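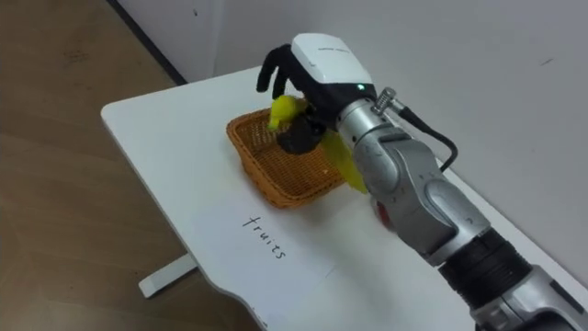 About Uvham

We pack fruit, bread, cheese and the odd apologetic jar of chutney into baskets and boxes, and we send them to offices, hospital wards and people whose relatives have left it too late to buy anything else. We have been doing it for 12 years, the first few in a unit behind a tyre fitter, the rest in the building on Tusen Lane that still has the previous tenant's name over the door.

On a normal day 800 orders go out. In December we stop looking at the number.

Who does what

For most of our history the answer was "everyone, until their wrists hurt". Filling baskets is light work for an hour and something else entirely by mid-afternoon. People went home with sore shoulders, and the good ones left to do jobs that involved chairs.

Three years ago we began handing the repetitive part of the job to robot arms. There are nine of us in the packing team and there were nine of us before. We mention it early as it is the first thing visitors ask, usually in a lowered voice, as if the arms might be upset.

What did change is the working day. The arms pick and place. The team decides what goes in, checks it, ties it, labels it and deals with anything that has gone soft. Shifts are an hour shorter for the same pay. Nobody has to stand at one station past the mid-morning break, and everyone on the floor has been trained to stop an arm, restart it and show it a new item. That training took longer than we told the bank it would.

What the arms are good at

Bananas, mostly. Also apples, lemons, and any pear that has not made up its mind to be ripe. They do not get bored and they have no views about the radio.

They are poor at grapes. They are very poor at tissue paper, and the bow on your basket was tied by a person with opinions about bows. We tried it the other way for one week in February and would prefer not to discuss it.

We had expected the hard part to be the machinery. It was the rota. Once nobody was needed in the same spot all day, we had to ask people what they would rather be doing, and then they told us. Two of the team now run buying between them. One looks after the teaching of new items and has become impossible to beat in an argument about how to hold a mango. Somebody asked to keep packing by hand, and does, on the large hampers, which sell very well.

What we got wrong

We put the first arm in over a bank holiday, as a surprise. Do not do this. The team came in to find it where the kettle used to be, and relations were cool until the kettle was given a shelf of its own. Every change since has been talked through on the floor first, and two have been dropped because the people who would have had to live with them said no.

Working with us

We take on packers in early autumn and keep as many as we can. You need no experience with robots. You do need to be able to tell a Brornadeo box from a Doãn box at speed, the first being the one with cheese in it.

Visits are welcome most mornings after ten. Please ring the bell twice, it sticks.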